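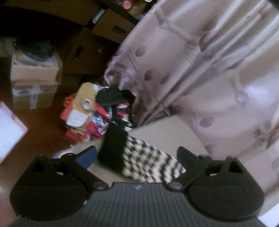

Darius Toma thinks I should have stopped recording the first time the width number looked funny, and that everything after clip 609 is my own fault. He put it more kindly than that in his comment on my last post, and he added a smiley face, but it was the gist. I've been chewing on it for a week and I've come around to agreeing with most of it, so I'm going to tell the whole story, including the parts where I look silly.

If you're new to this blog (welcome!), I've been spending my evenings this winter teaching a robot arm to tidy up clothes. I don't have the arm at home. It lives in the workshop at Enache, a long bus ride away, and what I have is the hand-held gripper, which I carry from room to room and use to pick up whatever is lying around. It records what it sees and how far apart the fingers are, all of that gets uploaded to the Dedeo project, and eventually the arm learns to do something like what I did. I signed up for 3000 clips. My share was supposed to be knits and other soft awkward things, because the people doing towels had already run off with the easy part.

I love this work, by the way. I know it sounds dull, picking up one sock over and over, but there's something restful about it. You come in at an angle, you close, you lift, you put it down somewhere else. You start noticing how a stiff cuff goes into the pads so much more willingly than the floppy part behind it, and how a heap of clothes on the floor has handles all over it if you look at it long enough. My family has learned to step over the heap.

So, the fault. The gripper reports a single number for the opening of the jaws. Big number, open; small number, closed. I had the Radeck app up on my phone while I worked, and it shows that number in the corner in type so small that I mostly ignored it. One evening in February I glanced down after closing on a sweater and it said the jaws were nearly wide open. I looked at the jaws. They were closed, with a fistful of wool in them. I opened them, closed them again, and the number went back to something sensible, and I thought, well, that's the phone being slow, and carried on.

You can all see where I'm going with this.

It did it again the next evening, and again the evening after that. It never did it when I was paying attention. If I sat on the floor and opened and closed the thing on nothing, watching the number like a hawk, it behaved beautifully. It only wandered when there was something thick in the jaws and I was lifting, which is of course when my eyes were on the clothes. I wrote "number jumpy??" on the back of an envelope and then I used the envelope for a grocery list. That envelope is the closest thing I have to a maintenance log for the period, and it also says we were out of onions.

Meanwhile the clips went up to Dedeo each night and came back with green check marks. I want to be fair to the checker. It looks for missing files and for recordings that are too short, and mine were neither. A recording where the fingers are closed around a sweater while the number swears they are open is a perfectly tidy file. It passes. I took a lot of comfort from those check marks and I shouldn't have.

Then came the afternoon at Enache. They had trained a small test version on the first batch from all of us, and they invited me over to see it run, which I was thrilled about (I wore my good coat!). The arm picked up a towel very nicely. It picked up a T-shirt on the second go. Then they gave it a thick knit hat, and it closed on the hat, lifted it, carried it over to the bin, and did not let go. It stayed there over the bin, holding on. The number on the big screen said the controller wanted the jaws open, and in its own mind I suppose they were as open as it had ever been taught to want.

What happened next was my second mistake, and it's the one I feel worse about. I reached in and took hold of the hat. I've spent so many evenings with my hands next to one of these grippers that it didn't feel like reaching into a machine at all. It felt like helping a toddler with a zipper. And the arm chose that moment to start its next pass, with the jaws still shut and two of my fingertips between the wool and the pad.

Somebody hit the stop within a second or so. I have all my fingers, and the pads are soft, and the wool was thick, so I got away with a pinch and a purple nail. But the arm had started to travel, and it was stronger than I'd ever imagined when I was watching it pat towels. The hand-held one only ever squeezes as hard as I squeeze it. I had let the one teach me how to behave around the other.

They made me a cup of tea and we all went a bit quiet, and then we pulled up the clips.

It took the rest of the afternoon to find it. We went through my knits one by one with the opening number drawn as a line under the video. For the early ones the line goes down when the fingers come together and up when they part, as good as gold. At clip 609 there's a hiccup. The fingers close, the line dips, and then during the lift it floats back up although the fingers haven't moved. After that it comes and goes, and we ended up throwing out 122 clips where the line and the fingers plainly disagree. There may be others where they only disagree a little. I've asked for everything after 609 to be set aside until I've had the patience to look, and that means most of my first 900 is fine and the tail end of it is under a cloud.

The cause was so small that I'm almost embarrassed to type it. One of the screws at the base of a finger had backed off by less than a turn. With nothing in the jaws, the finger sat where it should. With something bulky in there, and a bit of weight hanging from it, the finger could lean outward on its loose pivot, and the part that does the measuring got carried along and lost its place. A drop of thread lock and a snug with the right key, and it's been steady ever since. I'd been using the wrong key, too, for months. The right one was in the box the whole time, taped inside the lid.

Now I do a little routine before I start, and I'll put it down the way I do it, in case any of you have one of these at home.

I open the jaws all the way and read the number, then close them all the way and read it again. Then I roll up something thick, the thickest knit I have within reach, close on it, lift it, and hold it there while I count slowly to ten with my eyes on the phone and not on the wool. If the number drifts by more than a hair, I stop. I put a fingertip on each pivot screw and wiggle the fingers, and if I feel a click I get the key out. Then I write it in a proper notebook, which has no groceries in it.

I do the lift again halfway through the session, and once more at the end. It adds maybe five minutes. The first night I did it I grumbled the entire time, and by the third night it had become part of the ritual, like filling the kettle.

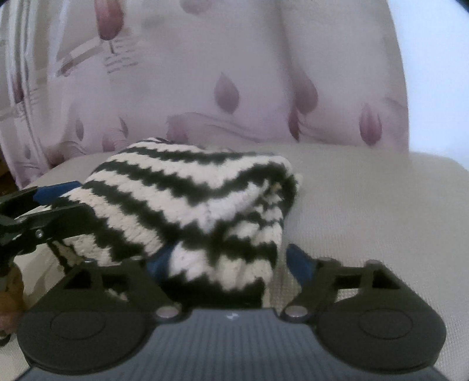

Striped knit on the beige fabric, one pad tucked under it and the other against its side.

The lift is the part of the job I'd skip if I had to skip something, and it's the only part that would have caught my problem. Thin things wouldn't have shown it. If I'd been given the towels I might have gone the full 3000 and never known.

I've also asked Radeck whether the app could make the number bigger, or turn it red when it changes and the fingers have no business moving. I got a nice reply saying they'd look into it. In the meantime I've set the phone's magnifier on that corner of the screen and propped it against a mug, and it works better than you'd think, except that it makes the battery symbol enormous as well and I keep running off to find the charger.

As for the workshop, Enache has put a line of yellow tape on the floor and the rule is that if anyone's feet are over it, the arm is off. It applies to visitors in good coats. They asked if I minded them telling the story to new people, and I said to please go ahead, and to mention the nail.

One loose end, and maybe one of you can help. My cousin has lent me a bag of old Esport leg warmers to practice on, very stretchy, with a rib that goes every which way. They hang so far down when I lift them that the width reads a tiny bit high even with both screws tight. It's steady, it doesn't wander, it's just high. I suspect the pads themselves are squashing unevenly, but I haven't found a good way to test that without taking them off, and I'd rather not take them off now that everything is finally behaving. Darius, if you're reading, I stopped recording this time. The bag is by the door and I haven't done a single clip with it.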